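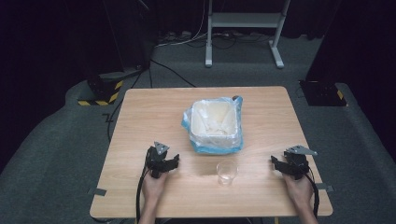 Hand-held grippers either side of a clear plastic cup and a lined container, on one of the practice tables.

Visit to Jistosik, September 24, 2021

Jistosik cleans and resets meeting rooms and canteens for other firms. Eleven of us from the facilities group went to see how the company is bringing machines into that work. Our host was Aatos Kauppinen, who used to run the evening shift and now looks after training.

We started in the office, where he explained the plan. The contract in question is the Quintero building, which has 92 small rooms with a table and a bin in each. Clearing them takes up most of a shift. Jistosik wants a machine to do the tables, leaving people to do floors, glass and anything awkward. The software comes from a supplier called Devex, and the work on it began in February.

The training room is on the ground floor, past the laundry. It is carpeted and dark at the back, with black curtains. The tables are small and square with rounded corners. The cleaners do the job by hand, holding a gripper in each hand, and their movements are recorded. Clearing a cup into a lined bin is one of the basic tasks. Each person repeats a task 100 times over several days before going on to the next one. The count at the time of our visit was 3,541 recordings for all tasks together.

I asked two of the cleaners what they thought of it. One liked sitting down for part of the day. The other said it was dull by mid-morning and that her wrists ached during the first week. Breaks have been made longer as a result. Both are paid their normal hourly rate for it, plus a small supplement which the staff had to ask for.

The main question from our group was about jobs. Kauppinen said no one would be let go before the Quintero contract comes up for renewal, and that he could not promise anything after that. Evening hours will probably fall. Some staff would welcome day work, but those with second jobs or children at school would find it harder. He has asked for the new rota to be shown to people a full month ahead.

There was also a discussion about who decides what counts as rubbish. A half-full cup beside a laptop is normally left alone by an experienced cleaner. At present the rule is that the machine will leave anything next to personal belongings, and a person checks those rooms afterwards.

We finished with coffee in the canteen at 2 and a short talk on lifting and storage. Parking is tight, so anyone going on the next visit should share cars. Please bring flat shoes and sign in at the side entrance.

Print this page
E-mail this page

Recent reports
Davance: a morning in the linen store
Floor machines compared, part two
Notes from the spring members' meeting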